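Do We Need Another Rating?

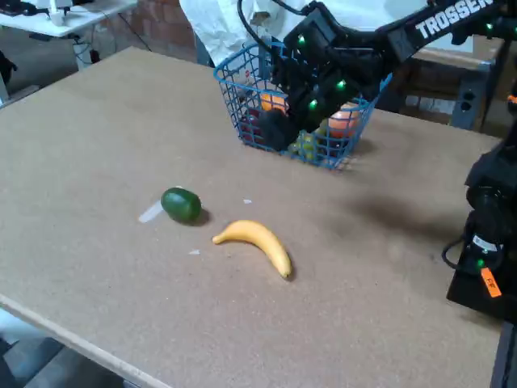 The Ravport Chess League sent its clubs a four-page proposal this month, and if you haven't read it yet, you will be asked to vote on it soon enough. The idea is that from next season every league game would count toward a new "performance index" worked out by a service called Hundura, alongside the ordinary rating you already have. The index would decide board order, and it would settle tied matches. I have read the four pages twice and I still can't say what problem it is meant to fix.

Start with what the thing measures. Your rating goes up when you win and down when you lose, and everybody in the league understands that much even if they couldn't do the arithmetic. The Hundura index takes the moves of the game, runs them through an engine, and scores each side on how close it came to the engine's choices. The result counts for something too, but the proposal doesn't say how much. I wrote to ask. The answer was that the weighting is "adjusted over time."

I don't like that at all. Suppose you are a pawn down in a rook ending with four minutes left. The best practical chance is often a move the engine hates, because it sets a trap a tired human may fall into. If it works you have saved half a point for your team, and the index may mark you down for it. Meanwhile a player who trades everything off by move 20 and shakes hands comes out looking like a world champion. We have enough short draws on the bottom boards already.

The proposal leans hard on a trial at the Stestitz Open, where the index was run on 700 games and "correctly identified the stronger player in the great majority of cases." How great a majority? And how often would the plain old rating have picked the same person? Those two numbers belong side by side, and neither is in there. I would also like to know how many of the games were mismatches. When a 2100 sits down across from a 1300, my dog could identify the stronger player.

Then there is the matter of who types in the moves. An index built on moves needs every game, complete and correct. Anyone who has tried to read a league score sheet after a time scramble knows what that means. Hajnalka Illés, who has captained our second team for longer than she cares to admit, tried entering one Saturday match from the carbon copies. She got through six boards in a little over two hours. Two of the games contained moves that can't be played, and in one of them White seems to have had both bishops on light squares with all eight pawns still on the board. "I could make up something that fits," she told me, "but then what are we rating?"

The league's reply is that clubs could buy electronic boards. The Major set, the one named in the proposal, would cost us $3000 for enough boards to cover a home match. Our bank balance has been known to reach that figure in January, just after dues come in, and it doesn't stay there. Smaller clubs would be told they may keep sending in paper, with an index "provisional" until the games are checked. Checked by whom, and by when, the proposal doesn't say.

To be fair, the complaint behind all this is a real one. Some captains do shuffle their board order to dodge a bad pairing, and a match last spring was spoiled by it. I was annoyed too. But the league already has a rule that players must sit in rating order unless they are within 200 points of each other. Cut that to 100, or enforce it as written, and most of the trouble goes away without anyone buying a thing. I haven't heard a good argument against trying this first.

I'm told the index is very popular with juniors, who like seeing a number after each game. Fine. Let them have it on their phones. A number you look at for fun can be as mysterious as you please. One that moves you from board three to board five, or takes a match away from your team on tiebreak, ought to be something you can check yourself with a pencil.

Our club gets one vote. The team captains want to hear from members before it is cast, so please come to the short meeting before regular play, 6:45 in the back room, or leave a note in the score sheet box if you can't make it. If somebody can show me the missing figures from Stestitz before then, I will read them. Until I see them, I'm voting no.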